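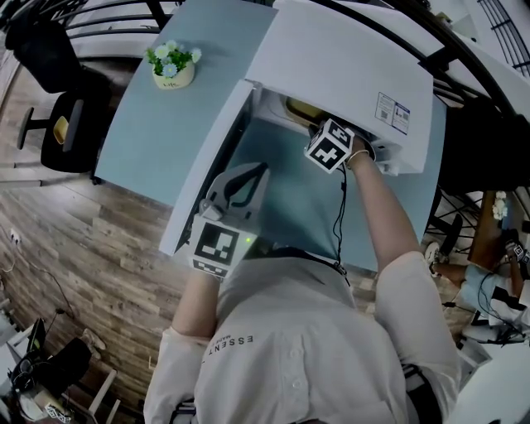

Office Practice 2, handout 5: The shared printer
Cuiping Fan, revised 12/18/23

Read this before the practical. It replaces the August sheet, which repeated a good deal of what the makers say about their own machines. I would like you to believe less of it.

1. "Lift the lid and look"

The usual first advice, and fair enough as far as it goes. Looking costs nothing. But people lift the lid, see no paper, close it again and report a fault in the software. A scrap the size of a thumbnail can sit well out of sight. Use a torch. Look from the side as well as from above.

Raise the lid as far as it goes by itself and stop there. If it needs forcing, find out what is holding it.

2. Labels

Many machines carry a label on or near the lid, often with a small square code. The code may take you to a help page. It may also take you to a shop. Read the printed words first, and copy the model details into your notes before asking anyone for help.

3. Pulling out paper

Every guide says to pull "in the direction of travel". Few of them say which direction that is on the machine in front of you. Follow the path from the tray to the exit before you touch the sheet. Use both hands and pull slowly. If it tears, keep the pieces and lay them together on the desk. A missing corner is still in the machine.

4. Turning it off and on

Does it help? Sometimes. It also wipes the message on the display, so write that down first. Ernő Bakos kept a log for the Stuvus office and found that most entries read "restarted, fine now", with the same fault back the next morning. I wouldn't call that fine.

5. Cleaning sheets

Pokby and Flikora both sell them. I have yet to see a fair comparison with a dry, lint-free cloth. If you know of one, bring it.

For the practical

Work in pairs, one at the machine and one writing. Swap after 2 faults. Pin-yu Chuang has the log sheets. Put down what you saw before you put down what you think caused it, and leave the "cause" box empty if you don't know.

Reading: Wan, chapter 4. Skip the part on buying.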